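Kwon Survey of Household Paper Use: Data Card

Version 2
Released 1 November 2020
Maintained by the Records Office, Stemport Institute for Domestic Studies
Contact: Phyllis Tunstall, Records Office

Summary

The Kwon Survey is a collection of written diaries in which households recorded the paper they received, kept and threw away. It covers letters, bills, newspapers, packaging sleeves, school notices, receipts and handwritten notes. The collection holds 448 diaries kept by 125 households in the Stemport district. The diaries have been typed up, checked against the originals and given a common set of headings.

The collection is intended for the study of everyday record keeping. It may be of use to social historians, to archivists who advise the public on what to keep, and to those planning local waste and recycling services.

Contents of the release

diaries.csv: one row for each diary entry, with the household code, the diary code, the day number, the type of paper, and what was done with it.

households.csv: one row for each household, with the number of adults, the number of children, the type of dwelling and whether a home filing system was in use at the start of the survey.

notes.txt: remarks made by the diary keepers in the margins or on the back pages, typed up as written.

codes.txt: the full list of paper types and outcomes, with a short definition of each.

The two tables are joined by the household code. The diary code is unique across the whole collection and does not begin again with each household.

How the diaries were kept

Each diary was a printed booklet supplied by the Institute. Members of the household were asked to make an entry whenever a piece of paper came into the home and a further entry when it left. One adult in each household was named as the diary keeper, although others were free to write in the booklet. A household could keep more than one diary in the course of the survey, and many did.

Diary keepers were given a guidance sheet and a short telephone call in the first week. They were not told how much detail to give. Some entries therefore run to several lines, while others consist of a single word. The typed version keeps the wording of the original in the field named "entry_text" and places the Institute's own reading of it in the field named "type_code".

Typing and checking

The booklets were typed by staff of the Records Office. Each one was then read against the original by a second person. Where the two readers could not agree on a word, the word is given in square brackets. Where a word could not be read at all, the entry shows [illegible]. Spelling has been left as it was written, including the names of shops and newspapers.

Names of private persons, full addresses and account numbers were removed at the typing stage and replaced with a short general label such as [neighbour] or [account]. The original booklets are held in closed storage and are not open to outside readers.

Paper types

The survey uses five broad groups: official, commercial, personal, printed matter and packaging. Each group is divided further in codes.txt. Bank statements and tax letters fall under official. Receipts and catalogues fall under commercial. Children's drawings are counted as personal, whether made at home or brought back from school. Newspapers and parish newsletters are counted as printed matter.

Shopping lists caused some difficulty. In Version 1 they were entered as commercial. In this version they have been moved to personal, in keeping with the practice of the diary keepers themselves, who tended to group them with notes and reminders.

Known limits

The survey depends on what people chose to write down. Paper that entered and left the home on the same day is likely to be under-recorded, and packaging in particular should be treated with care.

Households in flats are fewer than those in houses. No attempt has been made to weight the figures, and they should not be taken as a picture of the district as a whole.

Diaries kept in December contain many more personal items than others because of greetings cards. Users comparing one diary with another should take the day number and the month field into account.

The field named "kept_where" was filled in freely and has not been coded. It contains such answers as "drawer", "behind the clock" and "the usual place".

Changes since Version 1

Shopping lists moved from commercial to personal.
Duplicate entries removed where the same item had been recorded by two members of one household.
The month field added to diaries.csv.
Definitions of "discarded" and "passed on" made clearer in codes.txt.

Terms of use

The collection may be used for teaching and for research that is not carried out for profit. Users may not attempt to identify any household or diary keeper. Copies should not be passed to third parties; new users should apply to the Records Office directly.

Published work should cite the collection as: Kwon Survey of Household Paper Use, Version 2, Stemport Institute for Domestic Studies.

Corrections

Errors in the typed text should be reported in writing to the Records Office, giving the diary code and the day number. Accepted corrections will be listed in the next release.

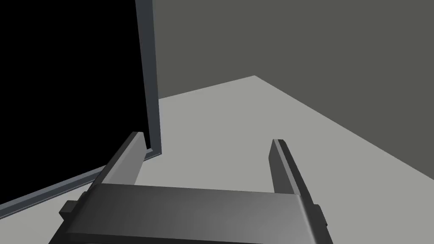 Computer-rendered view: open gripper over a light grey tabletop.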